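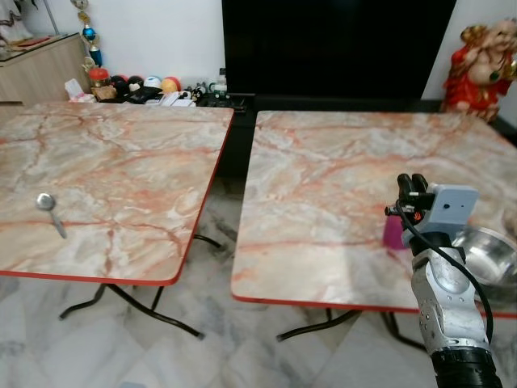
## Buying a second-hand folding table without being had

Every guide to used furniture tells you to "check the condition". Thanks. I have bought four folding tables second-hand over the years, and two of them went to the tip, so I'd like to offer something a bit more useful than that.

I'm talking about the ordinary square sort with metal legs that fold up flat, the kind people keep for cards, a craft stall or extra guests. They turn up on Grolo every day, and at the Clestton sale in November you can hardly move for them. Sellers will call nearly all of them "hardly used". I don't believe it and neither should you.

### Before you leave the house

Ask for three things in your first message:

1. The height when it's up.
2. The thickness when it's folded.
3. A photo of the underneath.

The third one sorts out most sellers. A clean top proves that somebody owns a cloth. All the trouble is below, where the legs are fixed on, and a seller who won't tip a table over for a photo is a seller I leave alone. I have been told that the table was "too heavy to turn", which is a poor thing to say about something you're meant to carry.

Don't take "standard size" for an answer. I have heard it used for three different sizes.

### The wobble test

Put the table up yourself. If the seller has already got it standing when you arrive, fold it down and start again. Some people know just where to place theirs so it doesn't rock.

- Stand it on the hardest, flattest floor you can find. Tile or concrete is good. Carpet hides everything.
- Press down on each corner in turn with the flat of your hand.
- If it rocks, turn the whole table 90 degrees and press again.

If the same corner lifts both times, the table is at fault. If a different corner lifts, blame the floor. A small rock can be cured with a new rubber foot. A twisted leg can't, whatever the man says about bending it back.

Next, hold two opposite sides and push it gently from left to right. A little give is normal in anything that folds. A clunk is a worn pivot, and it will get worse.

### Legs and locks

Crossed legs usually rely on a catch or a slot under the top. Open and close it several times, with your fingers well out of the way, and listen. You want the same sound every time. If it catches on the second go and slips on the fourth, walk off.

Look at the screws too. One odd screw is a repair. A whole set of odd screws means the holes have worn out and someone has gone up a size, and there may not be enough board left for you to do it again.

### Edges and tops

Run a thumb all the way round the edging. Loose trim is easy to glue, but ask yourself why it came loose. If the board beside it feels swollen or soft, water has got in, and no glue will shrink it back.

Patterned tops are very good at hiding scratches. That's fine if you only want to eat off it, less fine if you're paying extra for "perfect". Crouch down and look across the surface towards a window.

I'm not convinced by the restoring creams, by the way. I tried the Hultel one on an old top and it looked lovely until it was wiped with a damp cloth. Washing-up liquid did as much for me.

### Two that "match"

Pairs cost more, and the reason given is that you can push them together into one long table. Perhaps. Try it before you hand over any money. Tables with the same pattern can still be slightly different heights, especially when the feet on one have worn down. Lay something straight across the join and see if it sits flat.

Emiko Shibata, who sold me my one good pair, had marked the undersides so that the same two edges always went together. I thought this was fussy until I tried them the other way round.

### What to pay

I won't go above 40 for a pair, or half that for a single. I have seen a lone Yagi table listed at 90 on the strength of the name. It may well be a nice table. It still folds in the middle of the legs like the others, and it will still have to live behind a door.

Offer less if the feet are missing, and take a spare set with you if you have one. If the seller says someone else is coming at six o'clock to buy it, wish them both well. There'll be another one listed by bedtime.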